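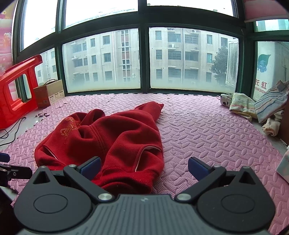
연기 감지기의 시험 버튼을 눌러 소리가 나면 점검이 끝난 걸까?

시험 버튼으로 확인되는 것은 전지와 경보음, 내부 회로의 일부까지다. 제조 연월, 설치 위치, 먼지가 낀 정도는 따로 봐야 한다.

숙소 관리 > 점검 기록 > 돔소프(Domthorpe) 하우스 2층

장기 투숙용 객실 안전 점검표 및 의견
점검일: 2020년 5월 27일
양식: Vernon Hawthorne 작성본, 13개 항목
판정: 적합 / 조건부 / 부적합 / 확인 불가

양식은 운영사가 보내 준 그대로 썼다. 1월에 같은 양식으로 점검한 기록을 넘겨받았는데 전 항목이 '적합'이고 의견란은 비어 있다. 오래된 건물에서 전 항목 적합이 나왔다는 기록을 나는 잘 믿지 않는다. 그래서 지난 판정은 참고하지 않고 처음부터 다시 봤다.

1. 연기 감지기 작동
판정: 조건부
Zikitz 단독형. 버튼을 누르면 소리가 난다. 다만 방문을 닫고 복도 끝에 서면 꽤 작게 들린다. 제품 설명서에는 '집 안 어디서나 들리는 경보음'이라고 적혀 있던데, 어떤 집에서 재 봤는지 궁금하다. 본체 옆면의 제조 연월 스티커는 페인트에 덮여 읽을 수 없었다. 교체 시기를 알 수 없는 감지기에 적합을 줄 수는 없다.

2. 감지기 위치
판정: 부적합
벽과 천장이 만나는 구석에 바짝 붙어 있다. 배선 자국을 보면 원래 자리는 천장 중앙에 더 가까웠던 것 같은데, 언제 왜 옮겼는지 기록이 없다. 천장 안쪽으로 다시 옮길 것. 양면테이프로 붙이지 말고 나사로 고정할 것.

3. 소화기
판정: 조건부
압력 지침은 녹색 범위. 안전핀과 봉인 이상 없음. 문제는 보관 장소다. 싱크대 아래 세제 뒤에 들어 있어서 꺼내려면 무릎을 꿇어야 한다. 주방에서 불이 났을 때 그 앞에 무릎을 꿇을 사람이 얼마나 될지 모르겠다. 현관 쪽 벽에 걸도록 권고했고, 담당자는 "미관 문제"를 언급했다. 미관은 이 양식에 없는 항목이다.

4. 멀티탭과 연장선
판정: 부적합
Genari 멀티탭 4구짜리. 정격 표시는 선명하고 과부하 차단 스위치도 붙어 있다. 거기에 전기 포트와 이동식 난방기가 함께 꽂혀 있었다. 차단 스위치가 있으니 괜찮다는 답을 들었는데, 차단 스위치는 사고가 커지는 것을 줄이는 장치이고 매일 한계까지 써도 된다는 허가증으로 볼 일은 아니다. 난방기는 벽 콘센트에 단독으로 꽂을 것. 선이 카펫 밑을 지나가는 부분도 빼낼 것.

5. 벽 콘센트
판정: 조건부
침대 머리맡 콘센트가 헐겁다. 플러그가 제 무게로 조금 내려앉는다. 변색이나 그을음은 없음. 교체용 부품 값이 4,000원이라고 들었다. 그 값이면 보고서 쓰는 시간이 더 비싸다. 전기 기사 방문 때 같이 교체하고 영수증을 이 기록에 첨부할 것.

6. 분전함
판정: 적합
누전 차단기 시험 버튼을 눌렀더니 바로 떨어졌고, 올리니 정상 복귀했다. 회로 이름표는 손글씨지만 실제와 맞는다. 하나씩 내려 가며 확인한 결과다. 이름표만 보고 적합을 쓰는 점검자를 여럿 봤으므로 확인 방법을 적어 둔다.

7. 창문 열림 제한 장치
판정: 조건부
Kárason 제품. 한쪽 창은 정상, 다른 쪽은 걸쇠가 끝까지 걸리지 않는다. 밀면 버티지만 흔들면서 밀면 풀린다. 카탈로그에 나오는 '어린이 안심 설계'라는 문구는 나사가 제대로 조여져 있을 때의 이야기일 것이다. 조인 뒤 다시 흔들어 볼 것. 열쇠는 비상시에 바로 찾을 수 있는 곳에 둘 것. 관리실 서랍은 그런 곳으로 인정하기 어렵다.

8. 바닥과 통로
판정: 조건부
침대에서 문까지 가는 길에 물건을 두지 않는다는 안내가 입실 안내문에 있기는 하다. 마지막 장, 분리수거 요일 아래에 있다. 거기까지 읽는 투숙객은 드물 것이다. 밤에 연기가 차면 사람은 발로 더듬어 나간다. 가방끈, 옷가지, 충전선 같은 부드러운 물건이 상자보다 낫다고 할 수도 없다. 상자는 부딪치면 알지만 천이나 끈은 발에 감긴다. 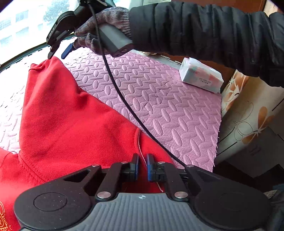
안내문을 고칠 생각이라면 통로 항목을 첫 장으로 올리고, 문장도 줄이는 편이 낫다. 지금 문구는 "쾌적한 환경 조성을 위하여 협조 부탁드립니다"로 끝나는데, 이것을 읽고 대피 이야기라고 알아차릴 사람은 없다고 본다. '자기 전에 문까지 가는 길을 비워 두세요' 정도면 된다. 카펫 모서리가 들뜬 곳도 한 군데 있다. 테이프로 눌러 둔 흔적이 있으나 접착력이 다했다. 고정재를 새로 대거나 카펫을 걷어낼 것.

9. 출입문과 잠금장치
판정: 적합
안에서 열쇠 없이 열린다. 문이 저절로 닫히고 걸린다. 다만 청소 시간에 문을 쐐기로 받쳐 두는 습관이 있다고 한다. 청소 담당자의 설명으로는 카트가 걸려서 어쩔 수 없다는데, 쐐기를 빼는 것까지 청소 절차에 넣으면 해결될 일이다. 다음 점검은 일부러 청소 시간에 오겠다.

10. 대피 안내도
판정: 부적합
현관문 안쪽에 붙어 있다. 위치는 좋다. 그런데 안내도에 그려진 뒤쪽 계단은 현재 창고로 쓰이고 문이 잠겨 있다. 없는 길을 알려 주는 안내도는 붙이지 않은 것보다 나쁘다. 즉시 떼고 다시 만들 것. 지난 점검자가 이 항목에 어떻게 적합을 주었는지는 짐작만 할 뿐이다.

11. 온수 온도
판정: 확인 불가
양식에는 '적정'이라고만 되어 있다. 무엇이 적정인지 기준값이 없고, 측정 위치와 물을 틀어 두는 시간도 없다. 손을 대 보고 적정이라고 쓰라는 뜻이라면 거절하겠다. 기준과 측정 방법을 정해서 양식을 고쳐 주기 바란다. 그 전까지 이 칸은 확인 불가로 남긴다.

12. 일산화탄소 경보기
판정: 조건부
보일러실 앞에 설치되어 있고 시험음도 정상. 침실 쪽에는 없다. 담당자는 보일러실 앞 하나면 충분하다고 했는데, 근거를 물으니 설치 업체가 그렇게 말했다고 한다. 업체가 그 말을 서면으로 준 적은 없다. 서면을 받든지 침실 쪽에 추가하든지 둘 중 하나로 정할 것. 개인적으로는 추가 쪽이 빠르다고 본다.

13. 비상 연락처
판정: 조건부
냉장고 옆에 게시됨. 적힌 번호로 직접 전화해 보니 관리실은 받았고 야간 번호는 결번이었다. 전화해 보는 데 1분도 걸리지 않는다. 야간 번호를 고치고, 숙소의 도로명 주소도 같은 종이에 크게 적을 것. 다급할 때 자기가 묵는 곳의 주소를 댈 수 있는 투숙객은 많지 않다.

양식에 대한 의견

Hawthorne 씨의 양식은 짧고 한 장에 들어간다는 장점이 있다. 하지만 판정 칸이 의견 칸보다 먼저 나오고 의견 칸은 한 줄뿐이라, 표시만 하고 넘어가기 쉽다. '적합'을 쓸 때에도 어떻게 확인했는지 한 마디는 적게 해야 한다. 버튼을 눌렀는지, 열어 봤는지, 그냥 쳐다봤는지는 서로 다른 점검이다.

점수 합산표는 채우지 않았다. 막힌 계단과 삐뚤어진 이름표를 같은 점수로 더해서 나오는 숫자를 어디에 쓰는지 설명을 듣지 못했다. 그 숫자가 숙소 소개 페이지에 '안전 점수'로 올라간다는 말도 있던데, 사실이라면 내 이름은 빼 주기 바란다.

조치 순서
- 오늘 중: 대피 안내도 제거, 난방기 플러그 이동, 야간 연락처 수정
- 4일 이내: 창문 걸쇠, 감지기 이설, 카펫 모서리
- 전기 기사 방문 시: 머리맡 콘센트
- 기한 미정: 온수 기준값, 침실 쪽 일산화탄소 경보기 (운영사 회신 대기)

조치 완료 보고는 사진과 함께 확인한 사람의 이름, 확인 방법을 적어 보낼 것. '조치 완료' 네 글자만 적힌 회신은 미완료로 처리한다.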